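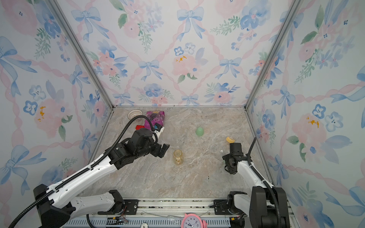

Ticket 3263
Site: Furwood
Area: Returns sorting, cell 2
Opened by: Marama Merrick, shift lead
Assigned to: Tayla Gilchrist, automation support
Priority: Medium
Status: Closed, with one follow-up item

Summary
The two-arm cell stops in the middle of small mixed lots and requests operator help. The requests reach the handheld unit of the nearest person on the floor, who must leave the manual bench to answer. Staff at the bench report that they cannot keep to their own work under these conditions.

Reported by site
The fault was first noted in October, after the Skurner scheduling update was installed. Lots of a single item type run normally. Lots that combine soft packaging, glass and small loose pieces stop the cell up to 8 times in a shift. Before the cell was introduced, two people sorted these lots by hand and a third entered the results. Under the present arrangement, one person sorts by hand and is also expected to clear stops. The written job description does not mention the second duty.

Entry 1, support
Remote logs reviewed. A total of 596 help requests were recorded for the period covered by the site report. Most carry the code HOLD-GRASP, meaning that the controller did not reach the confidence level set for a pick. No motor, cable or gripper faults were recorded on either arm. The safety circuit has operated as intended throughout.

Entry 2, support
Confidence level compared with the value agreed at handover. The update had returned it to the factory default, which is stricter than the site value. Site value restored. Site was asked to run mixed lots for one full shift and to record each stop on the paper sheet as well as in the system.

Entry 3, site
Mixed lots were run as requested. Stops fell to 2 for the shift, both on very small round pieces. The bench operator was able to complete the manual lots assigned. The operator also asked that the following be placed on record: requests arrive with the same tone whether the cell has stopped or has only finished a lot, and staff therefore walk to the cell when there is no need to do so.

Entry 4, support
Confirmed. Both events use the same alert class in the Mesano dispatch software. Separate classes have been created. A finished lot now appears as a silent message, and a stop keeps the tone. Requests not answered within the set time will pass to the shift lead and will no longer repeat on the same handheld.

Entry 5, shift lead
The change to alerts has been explained at the start of both shifts. I have asked that clearing stops be written into the bench role, with training time and a named relief person for each shift. Until this is agreed, bench staff are not required to open the enclosure. They may acknowledge a request and call me. No entry will be made against a person's hourly count for time spent on a stop.

Entry 6, support
Noted and accepted. Hourly count reporting for the bench has been suspended in Mesano for the period of any open stop. Very small round pieces are to be routed to the manual bench until the grip settings have been reviewed.

Cause
Site settings overwritten during a software update. Alert classes not separated at installation.

Follow-up
Ruiz-Ortega, as installer, to supply a settings backup procedure to be completed before each update. Owner: Tayla Gilchrist. Revision of the bench role remains with site management and is not tracked under this ticket.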